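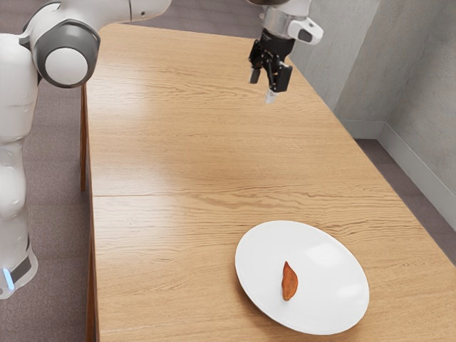
A white robotic arm with a small pale blue light near its base.

Favivmont votes on cannabis shops in March

Many of you have written in asking where things stand with the dispensary question, and I'm sorry it has taken me so long to sit down and sort through it all. The town has put two questions on the March ballot. The first asks whether to allow licensed shops inside town limits, and the second asks whether a local sales tax on them should go to road repair and the library.

Khoa Dương, who hopes to open a shop called Hivetti on Pedero Street, told me he has already gathered 200 signatures from neighbors, and he was kind enough to walk me through his plans over a very long cup of coffee. Hưng Vi lives two doors down and is against it, mostly on account of parking (and if you've ever tried to leave your car there on a Saturday morning, well, you'll feel for her!). Both of them were gracious about the other, and I enjoyed every minute.

The application fee would be $1,000 a year, and shops would have to stay well away from the Tôn playground. Copies of the full wording are at the town hall front desk, and do bring your reading glasses, as the print is awfully small.

Contact the editor | © 2023 Favivmont Neighbors Newsletter | Back to top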